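Garage Bench Tips, mostly hatchback stuff

Quick ones again, July batch. My hatch just rolled over 3,040 miles since the last service so these are fresh.

Rear wiper chatter
Wipe the blade with a damp rag first. Then the glass. Still chattering? Bend is wrong in the arm, not the rubber. Lift it, fold a rag under, twist the arm a hair with two wrenches. Go easy, they snap.
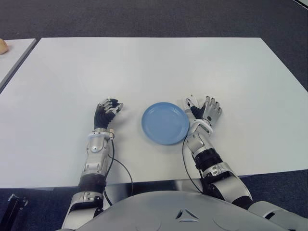
And park the wiper before you pull the key, otherwise you're fighting the motor the whole time. Did that twice last winter.

Struts that won't hold the hatch up
Prop it first. Broom handle, cut to length, tennis ball on the end. Pop the clip with a small flat screwdriver, don't pull it all the way out or you'll be looking for it under the car. Swap one strut at a time. Always change both, a new one and a tired one will rack the hinge.

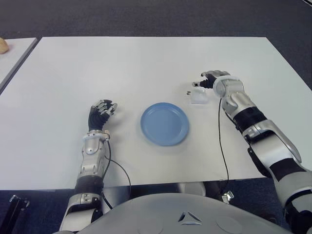

Trim clips go everywhere if you let them. Ingeborg Hollmann wrote in from Plurkitby to say she sorts hers by panel, left side, right side, tailgate, and tapes a note to each bunch. Good system. I'm lazier -- one shallow dish with a raised rim, like the light blue plate there, and everything goes in it in the order it came off. Set it in the middle of the bench, well back from the edge. Buy 4 spare clips before you start, you will break some.

Cargo cover rattle
Felt tape on both end caps. Lodonura sells a thin one that sticks okay, the Bråten is thicker and too tight in my car. Yours may vary. Clean the plastic with rubbing alchohol or it peels off by August.
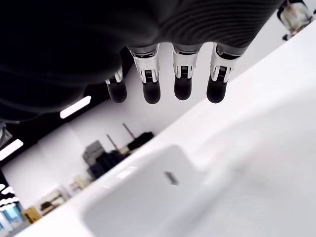
Lug nuts
Hand start every one. Star pattern. Snug with the car up, torque with it down. Check again after a week of driving. Look up the number in your manual, don't guess and dont ask your brother in law.

Stuck hatch latch
Spray, wait 14 minutes, work it with a screwdriver, spray again. Coffee fits in there nicely. If the latch clicks shut while the hatch is open, pull the release to reset it before you lower the lid.
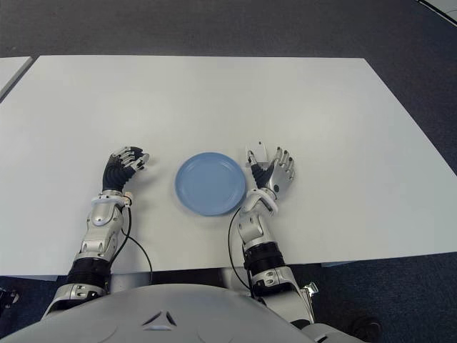
Dry lube after that, no grease, grease grabs grit. Linnea Dahlgren uses the Duvura stuff on hers and likes it. I haven't tried it yet.

More next month -- door seals, and that smell from the spare tire well.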